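Slow hands make better teachers
By Châu Đặng

Most of the arguments I hear about teaching robots by demonstration are about volume. A lab that has 300 recorded runs of a task wants 4,000, and a lab that has 4,000 wants to know who has more. I have spent a good part of the past year teaching hands to pack small goods at Weststead, and I think we are arguing about the wrong number.

Take packing. The operator moves, the robot follows, and the recording is what the robot learns from. A practiced operator gets fast, and once she is fast she gets sloppy in ways that still succeed. She drags the pack along the wall of the box. She lets go a little high. The pack lands where it should, the run is marked good, and the robot learns to drag and drop.
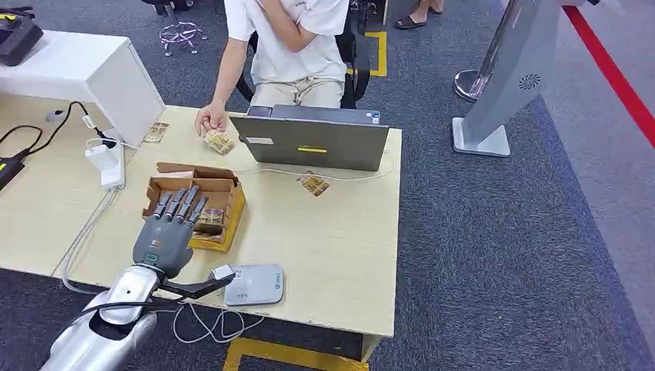
In September we sorted one set by hand. It held 1,438 runs, all marked as successes. Rankin, our shift lead, watched every one and threw out any run he would not want copied. It was dull work and it took him weeks. The policy trained on what he kept was gentler with the packs and missed less often than the one trained on the full set. I don't claim that settles anything for other tasks. It did settle how I run a session.

I now cap a session at 5 runs before the operator rests. I ask for slow approaches and a clear pause before the fingers open. When a grasp goes wrong I want the recovery kept, as long as it was done with care, so the robot sees a way back from a bad start.

The objection is cost. Pledcombe pays its operators by the run, and under that scheme my way looks wasteful. I would change the scheme. If you pay by the run, you will get runs.

The other objection is that a big enough pile of data washes out bad habits. It may, if the habits differ from one operator to the next. Ours didn't. Everyone on Pruno, our packing project, learned from the same two people, and they all dropped the pack from the same height.

Before you book another month of recording, sit down and watch a full day of what you already have. Bring the operators in to watch it with you.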